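Gellora Science Pages for Young Readers
Home Materials: Glass

How Does a Glass Tabletop Get Clean?

Many bedrooms have a small table next to the bed. It holds a lamp, a book, a cup of water or a pair of glasses at night. Some of these tables have a top made of glass. Glass is hard and smooth, and it is easy to wipe. It also shows every mark. This page explains what the marks are, how a cleaning liquid removes them and why a cloth leaves streaks.

Words to know

Residue: material that stays on a surface after a liquid dries or after something is lifted off.
Transparent: letting light pass through so that things on the other side can be seen clearly.
Reflection: light that bounces off a surface.
Evaporate: to change from a liquid into a gas. A puddle that dries up has evaporated.
Surfactant (say "sur-FAK-tunt"): a substance in soap that helps water mix with oil.
Standoff: a short metal piece that holds a panel in place and keeps it a small distance from what is behind or under it.

What is glass made of?

Most household glass is made from sand, soda ash and limestone. These are heated in a furnace until they melt together. The melted glass is spread into a flat sheet and cooled slowly. If it cools too fast, stress builds up inside the sheet and it can crack.

Window glass and tabletop glass look clear from the front. Seen from the edge, the same sheet often looks green. The color comes from a small amount of iron in the sand. When you look through the face of the sheet, light travels through only a few millimeters of glass, and the iron has little effect. When you look into the edge, the light has traveled through much more glass, and the green can be seen. A sheet 10 millimeters thick usually shows a stronger green edge than a thin one made from the same glass.

What makes a mark on glass?

Four kinds of dirt are common on a bedside table.

Dust. Dust in a bedroom is a mixture of cloth fibers, skin flakes, soil and pollen. It settles from the air. Dry dust is loose and can be lifted with a cloth.

Fingerprints. Skin carries a thin layer of oil and sweat. When a finger touches glass, some of this layer stays behind in the pattern of the ridges on the fingertip. Oil does not evaporate the way water does, so a fingerprint can stay in place for a long time.

Water rings. A cup that is wet on the bottom leaves a ring of water. Tap water contains dissolved minerals. The water evaporates and the minerals stay. This is why a dry ring can look white.

Sticky spills. Juice and milk contain sugar. Sugar stays behind when the water is gone and holds dust to the surface.

Why do marks show so well?

Light that strikes smooth glass does two things. Most of it passes through. A smaller part bounces off in one direction, as it does from a mirror. This is why a lamp above a glass table appears as a bright spot in the tabletop. If you move your head, the spot moves too.

A layer of residue is rough when it is compared with glass. It sends light off in many directions. This is called scattering. Scattered light looks white or gray, and things under the glass become harder to see. Fog, milk and frosted bathroom windows look white for the same reason.

On a table with open space under the glass, there is often a darker or plainer surface farther down. The smear then shows up against it.

How does cleaning liquid work?

Water alone does not remove oil well. Water molecules hold on to one another and leave the oil where it is. A surfactant solves this problem. Each surfactant molecule has two ends. One end is attracted to water and the other end is attracted to oil. The molecules surround a tiny drop of oil with their oil-loving ends pointing inward. The outside of the drop can now mix with water and be wiped away.

Many glass cleaners also contain an alcohol. Alcohol evaporates faster than water does, which shortens the time needed for drying.

What does the cloth do?

The cloth has two jobs. It rubs the dirt loose, and it soaks up the liquid that the dirt is floating in. If the cloth does only the first job, the dirty liquid is spread over a larger area and dries there.

A cotton cloth is made of twisted threads with gaps between them. Liquid moves into the gaps. A microfiber cloth is made of very fine fibers, thinner than a human hair, often split along their length. The splits give the cloth more surface for dirt and liquid to cling to. The color of a cloth has no effect on how well it cleans, though dust is easier to see on a dark one.

A used cloth becomes full. After that, it moves liquid from place to place and picks up very little. It should be folded to a fresh side or exchanged for a dry one. 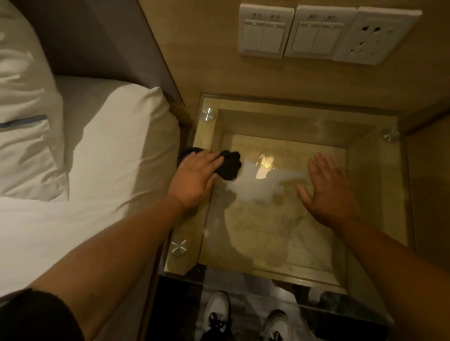 C. Maes

Partway through wiping, a glass tabletop can look worse than it did at the start. The cloudy area between the two hands is a smear of liquid or cleaning residue that has spread across the glass. The crumpled black cloth is pressed down with the fingers apart, and this shares the force over a wide patch of fabric. A bright reflection appears close to the smear. The smear scatters light in many directions, while the reflection is light leaving the wet glass mostly in one direction.

The round metal pieces at the corners of the top are standoffs. They hold the glass in place over the square wooden space underneath. Dirt tends to collect where a fitting meets the glass, and a flat hand cannot reach it. A corner of the cloth wrapped around one finger works better in these spots. The green tint described earlier in this page shows along the edges of the glass.

Steps for wiping a glass tabletop

Ask an adult before using any cleaning liquid, and do not wipe glass that is cracked or chipped.

1. Take everything off the table.
2. Wipe off loose dust with a dry cloth.
3. Have the adult put a small amount of cleaner on the cloth. Keep liquid away from switches and sockets on the wall.
4. Wipe in straight lines from one side to the other. Let each line overlap the last one.
5. Wipe around each corner fitting.
6. Take a second cloth, completely dry, and go over the whole top until no cloudy area is left.
7. Lower your head and look across the glass toward a lamp. Streaks that cannot be seen from above are often visible at this angle.
8. Wash your hands.

Try it: counting drops

You need a small mirror, 2 cloths of the same size (one cotton and one microfiber), a dropper and water.

Lay the mirror flat. Put 13 drops of water in the middle. Wipe once across with the cotton cloth, using light pressure. Look at the mirror from the side and draw what is left. Dry the mirror fully, then repeat with the microfiber cloth. Compare the drawings. Use the same number of drops and the same pressure each time, or the test is not fair.

Next, add one drop of dish soap to 400 milliliters of water and repeat both tests with this mixture. Write down whether the streaks are different.

Related pages in Home Materials: Wood and Water; Why Metal Feels Cold; Threads and Fabrics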